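Gilley Linear Bench Light

Lighting / Bench and task / Linear
Manufacturer: Kaser
Order code: Gilley 1179
Data on this page valid from 1 April 2024

The Gilley is a linear overhead light for benches, packing tables, drafting tables and other flat work surfaces. It hangs from the ceiling or mounts to an upright at the back of the bench. The light source is a continuous LED strip behind an opal diffuser. Individual LEDs can't be seen through the diffuser at any dimmer setting.

The Gilley is sold as a complete light: body, diffuser, two end caps, four mounting clips, supply lead and driver. Suspension wire and uprights are ordered separately.

Specifications

Body length: 1179 mm, end caps included
Light output: 1547 lumens at full setting, measured with diffuser fitted
Body: extruded aluminum, matte finish
Diffuser: opal acrylic, slide-in, replaceable
Light color: neutral white, fixed
Driver: Zoltar, external, constant current
Dimming: rotary, on the supply lead
Mounting: 4 clips, supplied
Lights per driver: 2, maximum
Use: indoor, dry locations only

Output is given for the complete light. Figures for a bare strip are always higher and shouldn't be compared with the value above. Light output falls slowly over the life of the LEDs, and a layout for a new room should leave some margin for it.

Light distribution

The diffuser spreads light evenly across the width of the bench. Most of the output goes straight down. A smaller part leaves at the sides and reaches the rear wall or shelving, so that the wall doesn't look dark against a bright work surface.

A long source gives softer shadows than a single lamp head of the same output. How soft depends on the mounting height and on which way the body runs. With the body parallel to the front edge of the bench, an object standing on the surface receives light from both sides, and the shadow edges running front to back are the weakest. With the body turned to point toward the user, the effect is reversed.

Objects very near the eye or a lens are a different matter. They shade whatever lies behind them, and their own surface may receive little direct light from overhead. Tall tools and shelf posts at the front of a bench have the same effect on a smaller scale. Plan the position of the light from where the work is viewed. 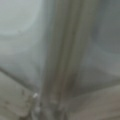 Vertical bar at very close range, out of focus. Pale gray-blue panel at left.

Choosing a mounting height

Lower mounting gives a brighter surface and a smaller lit area. Higher mounting evens out the surface but lets more light fall on the floor and into the eyes of people across the room. The following order of work is suggested.

1. Clear the bench and place the tallest item that is regularly used on it.

2. Hold or hang the light above the bench with enough clearance to lift that item off the surface without touching the body.

3. Stand and sit at the bench. The diffuser should be above the normal line of sight in both positions.

4. Turn the dimmer to full and look for reflections in glossy items. If there is a bright line across the work, move the body toward the rear of the bench before changing the height.

5. Mark the position and fit the clips.

Reflections can usually be moved but seldom removed. A white or polished surface will always show some trace of a long light above it. Matte bench tops are easier to light than glossy ones, and a light gray top gives less contrast against white parts than a black one. Very dark tops need a noticeably higher setting for the same impression of brightness.

White parts on light gray

Pale items on a pale surface are separated mainly by their shadows. If the light is too diffuse, the shadow goes and the lower edge of the item becomes hard to read. The Gilley retains a weak shadow at normal mounting heights. For inspection of white parts, start with a single light toward the rear. Add the second only if the surface is too dim at the near edge.

A second light on the same driver should be placed parallel to the first. Setting the two at right angles produces crossing shadows, and users tend to find these tiring over a full shift.

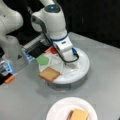
Faint gray shadow on a round white platform. Light gray tabletop.

Driver

The Zoltar driver is a separate box with a captive input lead and two output sockets. It is supplied loose for fixing under the bench or above a ceiling panel. Leave clear space on all sides for cooling. Don't wrap it in insulation or place it on top of another driver.

Connect the light before applying power. Connecting a light to a live driver can damage the LED strip, and this damage isn't covered by the warranty. If only one socket is used, leave the cap on the other.

The driver is a constant current type. Other Kaser drivers with the same socket exist and must not be used with the Gilley unless the label lists it by name. Constant voltage drivers of any make are unsuitable.

Both lights on a shared driver follow the same dimmer. Where separate control is needed, order one driver for each light.

Mounting

The four clips press into the groove along the top of the body and can be moved freely before they are locked. Place the outer clips well in from the end caps. The inner clips keep the body straight and should be fitted even where the outer pair seems firm enough.

For ceiling suspension, use one wire for each clip. For upright mounting, use the Zariņš bracket pair, which accepts two clips on each bracket. The brackets tilt and lock with a hex key. Retighten them after the first week of use – the painted faces bed in slightly under load.

The supply lead leaves through the left end cap as seen from the front. The end caps can be exchanged if the lead is needed on the right. Power must be disconnected for this. The sealing strip inside the cap is to be refitted with the smooth side facing out.

Keep the lead clear of moving equipment and sharp shelf edges. A lead that crosses open space above the bench should be tied back to the upright. It must not carry any weight.

Care

Switch off and let the body cool. Wipe the diffuser with a soft damp cloth and a little dish soap. Alcohol, acetone and window cleaner cause fine cracks in acrylic, which show first near the end caps. Dust on the inside means that the sealing strip is out of place or missing.

To replace the diffuser, take off one end cap and slide the old part out along the body. The new part has protective film on both faces. Remove the inner film before fitting and the outer film afterward.

Small light-colored trays and turntables on the bench throw light back up at the diffuser, and dirt on it is then easier to see. Benches used for fine cutting or sanding will need cleaning more often than those used for assembly.

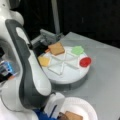
Accessories and spare parts

Zariņš bracket pair, for upright mounting
Suspension wire set, four wires with ceiling anchors
Extension lead, driver to light
Replacement diffuser, opal
End cap pair with sealing strips
Clip set, four pieces
Zoltar driver, two outputs

The clear diffuser listed in earlier catalogs was withdrawn in August and has no direct replacement. The opal part fits all Gilley bodies, including those first sold with the clear one. Output with the opal diffuser is lower and the spread is wider.

Ordering notes

The body is supplied in one length. It can't be cut or joined. For benches longer than the body, place two lights end to end with a small gap for the supply lead, or center a single light over the area where close work is done.

Each light is packed in a rigid tube. Check the tube for dents on delivery and note any on the carrier's receipt before signing. A bent body can't be straightened in use.

Layout questions and requests for light distribution files go to Kiran Kandpal in technical sales. Please give the bench length and depth, the ceiling height and the color of the bench top.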